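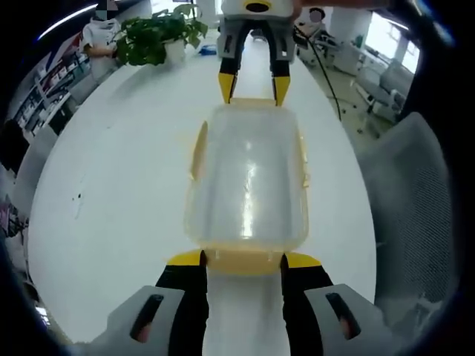 Mudassar Mengal objects that a clear box is of little help to anyone who does not already know what belongs in it, and that earlier work on shared storage gave too much credit to the material and too little to the label. The objection is a fair one. The Tustano survey asked people whether they could see the contents of a container, but did not ask whether they could say where the container should be returned. The two questions were separated in the Zaditside study, and the present section reports on the first of them.

4.2 Visibility of contents in clear containers

Records were kept of each occasion on which a member of the office took a container from the shared shelves, looked for an item, and put the container back. A total of 2535 such occasions were entered between the start of the study and the end of August. In 683 of these the person opened the lid before deciding whether the container was the right one. This was more often than expected, given that all of the containers were sold as transparent, and it led us to look more closely at how such plastic behaves on a bright surface. 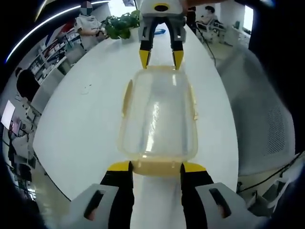

Figure 3. Clear rectangular container with rounded corners and side tabs, on a white tabletop.

Two properties of the material appear to matter. The first is gloss. Under overhead lighting the lid and walls return strong highlights, and small items placed beneath a highlight are easily missed. The second is tint. Participants described some containers as "yellow" and others as "clear," although on inspection the difference was slight – a matter of the edges more than of the body.
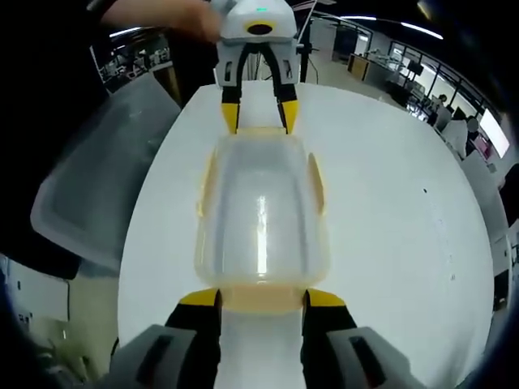 Color was therefore coded separately for the rim and for the floor of each container. Coders working from a single overall rating tended to disagree, and most of the disagreement disappeared once the two parts were rated apart. The container pictured directly above this paragraph is a suitable case: the pale yellow-orange is strongest along the rim and at the ends, while the floor looks milky white and carries a bright streak of reflected light along its length. A coder attending to the rim would call it tinted, and one attending to the floor would not. Both ratings were kept in the final data.

The same procedure was applied to containers from the Cladetti and Afridi ranges, which differ mainly in depth. 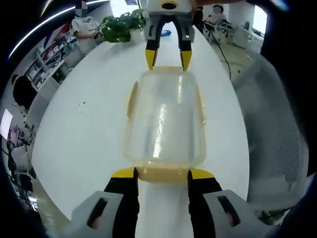 Depth had a smaller effect than gloss. Shallow containers were opened somewhat less often than deep ones, but the difference narrowed when only those used on white tables were considered. Lids were opened most often in the late afternoon, and we have not been able to separate the effect of daylight from that of fatigue. Labeling, and the return of containers to their shelves, are treated in Section 4.3.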